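Ticket: Livestream Halbfinale bricht ab, Zuschauerzahl im Spielbericht falsch
Bereich: Spielbetrieb / Liveticker und Stream
Status: gelöst
Priorität: hoch

Meldung
Beim Handball-Halbfinale in Trernelden ist der Stream in der zweiten Halbzeit mehrfach stehen geblieben. Der Liveticker lief weiter, zeigte aber einen alten Spielstand. Im Spielbericht steht außerdem eine Zuschauerzahl von 80, gemeldet waren von der Hallenkasse 1.453.

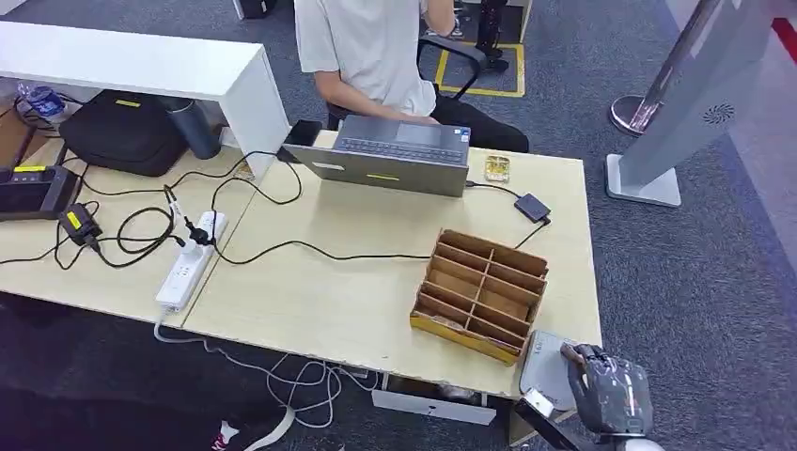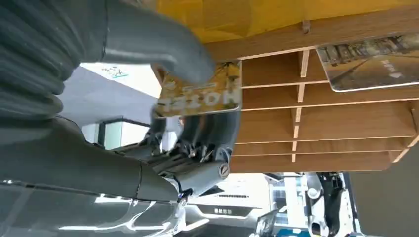 Umgebung
Tickersoftware Tosa am Kampfgericht, Encoder von Slaoui auf der Pressetribüne, beide am selben Hallennetz. Gegner war Arnenside, deren Fans den Stream über unsere Seite abrufen.

Verlauf
18:40 - Stream gestartet, Bild und Ton in Ordnung. Ticker mit der Anzeigetafel synchron.
19:31 - Erste Meldung im Chat, Bild steht. Encoder zeigt Paketverlust, fängt sich nach kurzer Zeit wieder.
19:38 - Zweiter Abbruch. Neustart des Encoders bringt keine Besserung.
19:44 - Bitrate auf 2 Mbit/s gesenkt. Bild schlechter, läuft aber durch.
19:52 - Tosa hängt beim Spielstand. Tore werden am Kampfgericht eingegeben, kommen auf der Webseite aber nicht an. Letzter sichtbarer Stand liegt 6 Tore zurück.
20:05 - Ticker von Hand neu verbunden, alle fehlenden Einträge werden nachgereicht. Reihenfolge stimmt, die Zeitstrafen auch.

Ursache
Der Switch unter der Pressetribüne hatte nach dem letzten Umbau keine Priorisierung mehr. Sobald in der Pause Fotos hochgeladen wurden, blieb für Encoder und Ticker zu wenig Bandbreite. Die Zuschauerzahl ist ein eigener Fehler: Im Formular war noch der Wert vom Jugendspiel am Vormittag eingetragen. Tosa übernimmt ihn, wenn das Feld nicht neu bestätigt wird.

Maßnahmen
Priorisierung am Switch wieder eingerichtet und die Einstellung gesichert. Ticker hängt jetzt an einem eigenen Anschluss. Zuschauerzahl im Spielbericht korrigiert, der Verband hat die neue Fassung angenommen.

Offen
Die Aufzeichnung hat zwei Lücken. Arnenside schickt die eigene Aufnahme der zweiten Halbzeit - sobald sie da ist, wird sie eingefügt. Dafür gibt es ein separates Ticket.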